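Werkstattbuch, Dezember
Eingetragen von: Werkstatt Flolico, Spätschicht

Leuchtfarbe Skoltonine, zweiter Anlauf. Der Vertreter verspricht 5 Stunden Nachleuchten auf Asphalt. Glaube ich erst, wenn ich es messe. Probeplatte um 16 Uhr gestrichen, zwei Schichten, im Schuppen verdunkelt – nach 2 Stunden kaum noch zu erkennen.
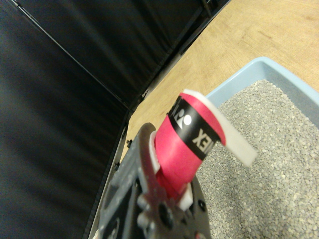 Reicht das für den Radweg?
Wohl kaum, jedenfalls nicht ohne Laternen. In einer Winternacht ist es viel zu lange dunkel.

Preis laut Angebot: 416 Euro pro Gebinde, für den Abschnitt käme man auf rund 3.000 Euro. Abrieb durch Streusalz fehlt im Datenblatt komplett. Komisch. 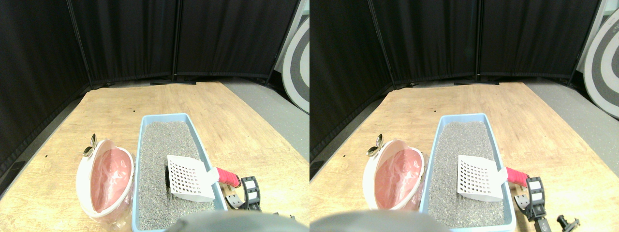
Derkach hält dagegen, die Platte habe vorher zu wenig Tageslicht bekommen, mit einem vollen Sonnentag sähe die Kurve anders aus. Mag sein. Im Dezember hat der Radweg den auch nicht. Wiederhole am Sonntag trotzdem, Platte ab früh draußen.
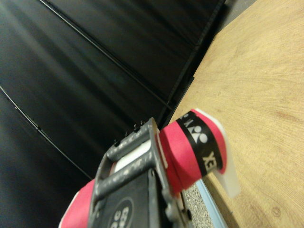
Offen

- Vergleichsfarbe von Putumine anfordern
- Luxmeter prüfen, Nullpunkt wandert
- Salzlauge ansetzen

2 Kommentare · 5 mal geteilt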